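What I've Been Cooking (and Mostly Eating Standing Up)

Hello again from the Bindham end of the valley! It's May, the rhubarb has gone completely mad, and I promised last time that I'd finally write up my noodle month, so that's what you're getting.

For anyone who missed it, I decided to make noodles for dinner every night until I got good at them or my family moved out. Nobody has moved out yet, although my son did ask very politely for a potato. I started with the dried wheat ones from Pramanik, the little grocery behind the post office, and worked my way up to rolling my own, which I'd put off for years on the grounds that I don't own a pasta machine. You don't need one. A rolling pin, a sharp knife and plenty of flour on the board will do it (my strips come out anywhere between shoelace and belt, and they all get eaten).

The dough is just flour, water and a pinch of salt. It feels far too dry when you start and you'll want to add more water. Don't! Cover it with a bowl, go and answer your email, and when you come back it will have softened up all by itself. Then knead it again, rest it again, and roll. I gave mine 12 minutes the first time and it kept springing back at me like a window blind. An hour is much better.

Cooking them is quick, three minutes in a big pot at a proper boil, and this is where I've become a bore about long chopsticks. I used to stir with a fork and end up with one enormous noodle. With chopsticks you can reach right down, lift the whole tangle and let it drop back in pieces. Metal ones do get hot if you leave them resting in the pot, so put them down on the table between stirs. I've learned that one twice now.

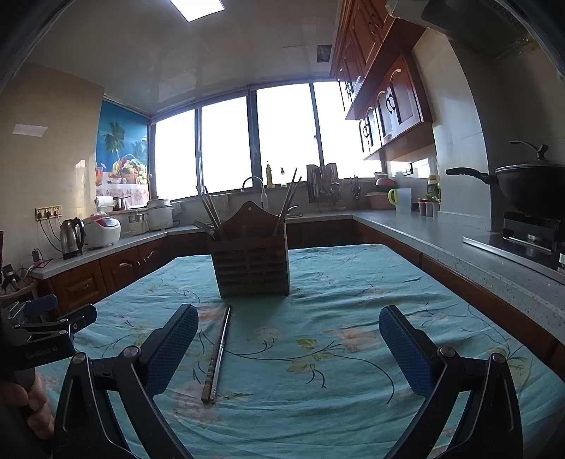
Hanna's chili oil

Several of you wrote in asking for this after I mentioned it, so I went back to Hanna Śliwiński and begged. She makes it in a small saucepan with a neutral oil, a smashed garlic clove, a bit of star anise and whatever dried chili flakes she has going. Warm the oil slowly with the garlic and anise until the garlic is pale gold, fish them out, let the oil cool a little and pour it over the flakes in a heatproof bowl. Salt, a drop of soy sauce, stir. Keep it in the fridge and use it up within a few days. She puts it on eggs. I put it on everything, including a baked potato (see above, re: my son).

Odds and ends

Hendrik Van Dijk has rhubarb to give away, and he means bags of it. Bring your own bag and go round the side, the front bell doesn't work.

The supper swap is on again at the Ernska hall, doors at 6 p.m. Bring one dish and an empty tub with a lid. I'm bringing noodles, obviously, and I could use somebody to bring a salad.

Next month: dumplings, if I can get the pleats to stay shut.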